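Arm build, post 1 of however many this takes. I've been promising this thread since last fall and I finally have a free evening, a cold drink and most of the bolts tightened, so let's go!

Quick background for the new folks. I'm building a two-arm sorting rig at home, on a pine table, with parts I print, parts I buy and parts I talk my friends out of. The job: pick up push pins and put them in the right compartment by color. That's the whole ambition. Small, sharp, annoying things.

Budget was 700 dollars. I'm at 2000. Please don't do the math on what that works out to per push pin (Feven Weldu already did, and sent it to me with a little chart).

The motors come from Stelholm, the cheap line. They're fine! They get loud when they're unhappy, and they're unhappy a lot around the shoulder. The controller is a Brudonia board I bought used from Kiros Belay, who told me it had one bad port. It has two. We're still friends.

First version of the gripper was a disaster, by the way. I printed the fingers thin because they looked elegant on the screen, and they bent like licorice the moment I closed them on anything harder than a sponge. Version two was so thick it couldn't get between two pins. Version three is what's on there now.

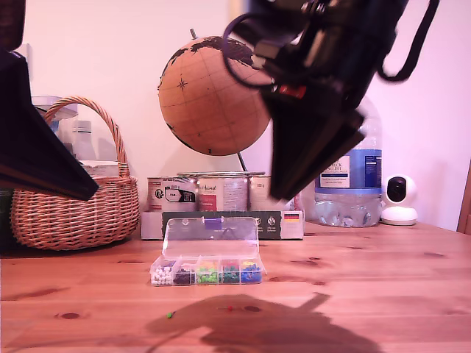
Finger width is the thing I keep going back and forth on. Wide and flat gives me lots of contact and forgives bad aim, narrow gets me into a compartment without bumping the walls. I want both and I can't have both. I do my aiming practice with just a couple of pins out on the wood, one green and one red, with the lid of the organizer open behind them, and even then a broad finger covers up the very thing I'm trying to look at. Shadows are the other headache. The gripper throws a big dark patch right over the spot where it's working, and the color check gets confused.

So, shadows. Tùng Đinh said to put a second lamp on the opposite side. I did, and then I had two shadows. Then I tried bouncing one lamp off the wall and that was a lot softer. Still not perfect, and red against knotty pine is still the one that trips it up the most.

Cables! I have rerouted the cables four times. Leave them too short and the wrist tugs at the end of its travel, too long and they flop around in front of everything. Right now I'm on the "too long" side of that and living with it. Kiros Gebremichael uses those spiral wraps and his rig looks like it came from a store. Mine looks like a plate of noodles.

People keep asking about the software, so: it's a fork of Hailu, the little motion planner Ayana Gebru put up. I changed the gripper part and broke the homing part, then asked Ayana very nicely how to un-break it. The config file is 568 lines long, and I understand maybe the top of it. 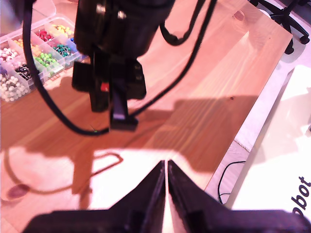

Do the two arms need to know about each other? They do if they share a table. Mine each keep a no-go zone around the other one's reach, and whoever gets there first has the middle until it backs out.

The no-go zones are just boxes, nothing fancy. I drew them too big at first and the arms were so polite they wouldn't go anywhere near the center. Shrunk them a bit, ran it at a crawl with my hand on the stop switch, shrunk them a bit more. If you copy one thing from this thread, copy the stop switch. Big, red, within reach, wired to cut the motor power and not just ask the software to please quit.

On to lifting the organizer itself. Pins are light but a plastic box full of them is slippery, and the weight moves when you tip it. I glued thin rubber on the fingertips for a while and it peeled. Sanding the tips rough did more for the grip than the rubber ever did, and it cost me one sheet of sandpaper.

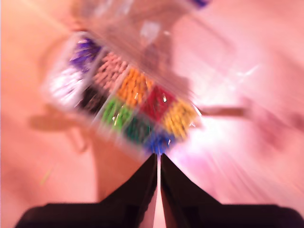 Colors on the move, gripper fingers below.

Speed next! I had the wrist set at 3000 on the acceleration setting (whatever unit that is, the docs don't say) and everything shook. Dropped it to 2000 and the shaking calmed down a lot. I might go lower for anything with a lid on it.

Still on the list: fix homing properly, label both ends of every cable, reprint the left bracket, and order more of those tiny screws, the ones that vanish the second you open the bag. Lolport had them cheapest when I looked, but shipping was silly, so if anybody wants to split an order, message me.

I'm hoping to bring the whole thing to the shared shop in September and let other people poke at it. Files go up once I've cleaned out the comments where I swear at the shoulder motor. More when the bracket's done printing!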